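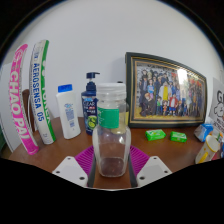 4. Sorting Containers Before Storage

This section covers jars, bottles and tubes kept on an open table or desk. Complete section 3 (Clearing the Surface) before you begin. Labels and tray inserts mentioned below are part of the Lasska shelf kit.

4.1 Grouping

1. Stand all containers upright with the lids closed.

2. Separate them into the following groups:
Group A: clear jars and bottles with screw lids
Group B: bottles with flip caps
Group C: bottles with pump dispensers
Group D: tall tubes

3. Place Group D at one end of the table. Tubes with rounded ends go in the deep tray insert.

4. Turn each Group C bottle so that the nozzle points along the table and not over the edge.

Note: Shampoo and other bath products are stored on the lower shelf whatever their group.

CAUTION: Do not lift a bottle by its pump or flip cap. Hold it by the body.

4.2 Checking Clear Jars

1. Hold the jar upright against a plain wall or a sheet of white paper.

2. Look at the bottom of the jar through the glass. A thin layer of dark residue is easy to miss when the jar stands on a brown tabletop.

3. If there is residue, open the lid and identify it from the label. If the label cannot be read, treat the contents as unknown and discard them according to local rules.

4. Wash an emptied jar in warm water and let it dry upside down with the lid off. Allow 7 hours before refilling.

5. Check the ridges on the lid. Replace a lid that slips when turned.

CAUTION: Do not pour boiling water into a cold glass jar.

4.3 Checking Bottles Used for Small Items

A clear bottle that holds wrapped items or papers is handled separately from one that holds a liquid or powder. Move framed photographs away from the work area before tipping the contents out.

1. Set the bottle on a mat with a ridged surface.

2. Unscrew the cap and remove the upper items first. Do not shake the bottle.

3. Loosen anything settled near the base with a blunt stick.

4. Repack to no more than the lower half. The Lasska 454 insert supports a maximum of 3 packed bottles.

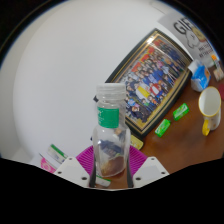 Page last changed: Friday, January 12, 2018 (F. Hutapea)

4.4 Relabeling

1. Leave the original label in place if it is firmly attached. Apply the new label below it on the body.

2. Write the contents in block letters. Keep the text clear of the label edge.

3. Press the label down from the center outward.

Note: Labels applied to a curved shoulder may lift at the corners. Use the narrow size for these bottles.

Continue with section 5, Loading the Shelf.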